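The Desk Drawer Gallery: Things We Own Too Many Of

Clandum Lane Studios, second floor, end of the hall, past the radiator that sounds like a kettle

By Nuwan Abeysekara

Every March this building holds an open house, and every March each tenant is asked for something to hang in the stairwell. The painters hang paintings. The woman who makes hats hangs hats. I repair and rebind old books for a living, and I have learned that visitors will look at a rebound book for as long as it takes to find out where the snacks are.

So this year I'm giving them office supplies. I went through the shared workrooms on both floors and took an interest in the tools people reach for all day and never look at: scissors, pencils, sticky notes, the black plastic thing that holds the pencils. Nuwan Biswas from downstairs helped me. Yes, we are both called Nuwan. The mail has been a disaster for years and we have stopped apologizing to the mailman.

The prints are going up on the landing with the good light. This page is for people who can't make the stairs, or who can and would prefer not to.

A word about scissors, as they take up more of my life than they should. There are 129 pairs on the building's supply inventory, a document maintained with a passion I wish somebody would bring to the plumbing. On any given afternoon you can find 3 of them. The rest are in coat pockets, under paper, or at the bottom of a tote bag belonging to a person who swears they have never borrowed scissors in their life.

My own preference is for bright handles. Black handles look very serious and professional, and then you set them down on something black and that's the end of your relationship. Green handles are ugly in a way I have come to respect. You can spot them from the door. You can also spot them from the door in somebody else's hand, which has led to a few brisk conversations.
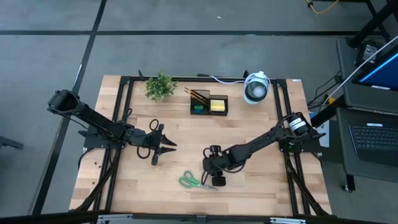 Green handles on butcher block. The sticky notes have a compartment of their own, which is more than I had in my first apartment.

Biswas wanted that one printed large and I gave in. He likes the pale wood. I like the plant, a small bushy thing that has no clerical duties whatsoever and still got a spot on the table. I also like the two yellow pencils leaning out of the organizer at the angle of men waiting for a bus.

I have opinions on desk organizers. The Grenar, my old one, had ten slots of ten different sizes, and not a single object made by human beings fit in any of them. It held paper clips and one cough drop. I replaced it with a Getum, which is basically a cup. The Getum has never let me down, though everything in it is always underneath something else. A model with separate compartments is the grown-up choice, and I will be getting one as soon as I become a grown-up.

On sticky notes: yellow or nothing. I bought the assorted neon pack once and spent a week trying to remember whether pink meant urgent or meant lunch. A customer's prayer book went home with a note inside the cover reading "ask about the flap." She called. We talked about the flap for quite a while.

On pencils: I'm a pencil man because glue and ink and old paper make bad company in my line of work. I ordered 1,000 of them in a fit of optimism from a Nanayakkara catalog, thinking I'd be set until retirement. They are very nice pencils. I can currently lay my hands on a stub.

On plants: keep them at the back of the table, away from the elbows. I have watered a map by accident. I don't want to discuss the map.

Practical matters. The stairwell prints will be up for the whole open house, and the landing is narrow, so please look at them in single file and keep the reminiscing about staplers to a minimum. Prints are for sale at ten dollars each, unframed. Framed costs more, and you have to talk to Biswas, who will try to sell you a bigger one.

If you are in the building and you have scissors that don't belong to you, there's a box outside my door with a slot in the lid. No questions. The green ones go on top, please, where I can see them.

Last updated Sat 16 February. Comments are closed because of the stapler people.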